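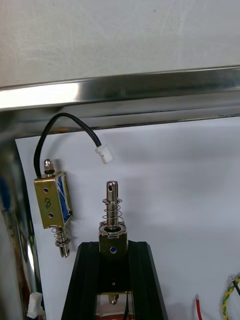

What does a push-pull solenoid do when the current is switched off?

It goes slack. The coil stops pulling on the plunger, and if there is a return spring the spring moves the plunger back to its rest position. With no spring, the plunger stays wherever gravity or the load leaves it.

## Unit 3: Small solenoids

Handout for the bench sessions, revised June 2020. Bring it with you, along with the wiring sheet from Unit 2.

### Parts and names

- **Frame**: the metal bracket round the coil. It holds the parts together and carries the magnetic field round the outside. On the open-frame type you can see the winding from the side.
- **Coil**: many turns of thin enamelled wire, usually wrapped in tape. The blue on the one above is the coil.
- **Plunger**: the rod that slides through the middle. One end is drawn into the coil and the other end is pushed out.
- **Return spring**: fitted on the shaft. On the numbered unit shown, it sits just under the frame.
- **Leads**: two wires, normally ending in a small plug. A plain solenoid coil can be connected either way round. The driver board can't, so check the board first.

### Push or pull

The coil only ever draws the plunger inwards. Whether we call it push or pull depends on which end of the rod the load is fixed to. A push-pull type has a usable end on both sides.

In Dalibor Hrubý's section you will be asked to draw the plunger in both positions and mark the stroke. Draw it from the side, and label the gap.

### Force and stroke

Force is weak when the plunger is far out and rises steeply as it closes. Students often choose a part by the holding force printed in the catalogue and then find it won't start the load moving. Read the force at the start of the stroke. The spring also has to be overcome, so subtract its force from the coil's.

### Heat

A coil held on turns nearly all its electrical power into heat. Duty cycle is the on time divided by the total time of one cycle:

duty = on time / (on time + off time)

Worked case: on for 3 seconds, off for 8 seconds. Duty = 3 / 11, or 27 per cent. A part rated at 25 per cent is not suitable. Lengthen the off time to 9 seconds and it comes down to 25 per cent exactly, with nothing to spare.

The maker may also give a longest single on time. Both limits apply.

### Switching off

The coil stores energy, and when the switch opens it produces a high reverse voltage. On a DC supply, fit a diode across the coil with the cathode to the positive side. The diode makes the plunger release a little more slowly.

### Before the bench session

1. Supply off before plugging or unplugging.
2. Measure the coil resistance and write it against the unit's number in your log.
3. Move the plunger by hand. It should slide freely.
4. Work out the current from V / R and compare it with the driver's limit.

Logs go to Oliwia Urbańczyk. Spare plugs are in the Triltberg drawer.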